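Want to spend your afternoons teaching robots to do chores? I'm Naa Agbenyega, I run data collection at Pruninus, and I'm hiring two part-time operators to start in April.

You'd be steering a pair of arms through small jobs in the kitchen and at the workbench, over and over, while we record every run. The recordings are the examples our model learns from, so I care a lot more about smooth, patient runs than fast ones. A good shift gets us nearly 60 keepers - and yes, the ones you fumble get logged too!

You don't need a degree or any coding. Steady hands help, and so does not minding repetition (podcasts are fine, one earbud only). Kenta Shibata trains everybody and he's very easygoing. Shifts add up to 20 hours a week, and the first 14 days are paid training.

Toaster ovens are the big thing right now: door down, tray out, tray back in, door up.

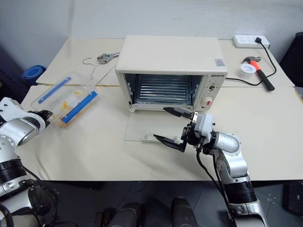
Pruninus Data Collection Team

If that looks like fun to you, send me a few lines about yourself and which afternoons you're free. Skip the formal cover letter, I'd much rather hear about something fiddly you like doing - knitting, model trains, fixing bikes, whatever. Ask for me at the front desk if you want to try the arms before you apply.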